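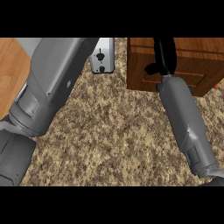 Household tips: keeping the crooks out of your kitchen drawer

My aunt lost $400 last September to a man who said he was from the water company. He was friendly, he knew her street, and he had a clipboard! She wrote him a check at the kitchen table and gave him a slice of cake on his way out. I still get mad thinking about the cake.

So I went through my own house with a notebook and changed a bunch of small things. None of it is clever, and most of it cost me an evening and a roll of tape.

The card by the phone

I wrote the real numbers for my bank, the power company, the water company and my doctor on an index card and taped it inside the cupboard door above the phone. I copied them off old paper bills and the back of my bank card. When somebody calls and says there's a problem with my account, I say "thanks, I'll call back," hang up and use the number on the card. They hate this. One guy told me my service would be shut off in 14 minutes if I hung up (I made a sandwich, and the lights stayed on).

Use a marker that doesn't smear. My first card was in blue gel pen and you couldn't read it after a week of pasta steam.

Family password

Pick a silly word that only your household knows. If a grandkid calls crying from a strange number and needs money right away, ask for the word. Voices can be faked now, and pretty well too, so don't go by the voice. Ours came out of a very long card game and no, I'm not putting it here. Skip pet names and street names, and don't text it around. Say it out loud at dinner a few times until everybody's sick of it.

Paper

I used to toss bank mail straight in the recycling. Now there's a shoebox under the counter, and when it's full I deal with the whole lot. You don't need a fancy shredder. I had one, a Bramham, and it jammed every time it met a staple, so these days I soak the pile overnight in a bucket of water and squish it up in the morning. Glossy paper won't go mushy, so cut that by hand. Plastic cards too — cut through the chip and the stripe, and put the pieces out on different trash days.

A neighbor of mine, Dagim Gebreyes, mixes his paper mush with dry leaves and puts it in the compost. I tried it and my heap went sour, but I think I was using way too much paper and hardly any leaves. His tomatoes look great, so go ask somebody like him.

The porch

Nobody gets an answer at my door about roofs, driveways, meters or trees until I've seen something in writing that I can keep. I have one line and I say it every time: "I don't do business at the door, leave me a paper." Then I close it. I felt so rude at first! I practiced on my husband, who got very tired of being a driveway salesman.

If they really are from a utility they won't mind standing outside while you call the number on your card. Leave the chain on.

Passwords in a notebook

People will yell at me for this one, but I keep mine in a plain recipe notebook. It lives with the cookbooks and it doesn't say PASSWORDS on the front. I'd much rather have long, different ones on paper than the same short one on everything, and that was me until embarrassingly recently. Four random words from around the kitchen works fine. If you're happy with a password app, use that, and write only the main password down somewhere safe.

Turn on the extra code for your email before anything else. Whoever gets into your email can reset all the rest. And don't read that code out to anyone who phones you, even if they say they sent it.

Going over the statement

I do mine on the first of the month, early, with coffee and a yellow highlighter. Anything I don't recognize gets a stripe and I look it up before lunch. Last spring I found a $2 charge I almost let go. It was somebody testing the card, and the bank's fraud person told me the bigger ones usually come after. They canceled it while I was still on the phone.

My father-in-law is 94 and does his with a magnifying glass and a ruler, line by line. He has caught more mistakes than I have.

Gift cards

If anybody wants to be paid in gift cards, stop right there. I put a sticky note in my wallet that says NO GIFT CARDS, CALL HOME FIRST, and I gave one to my aunt as well. She rolled her eyes at me, but it's still in there next to her library card.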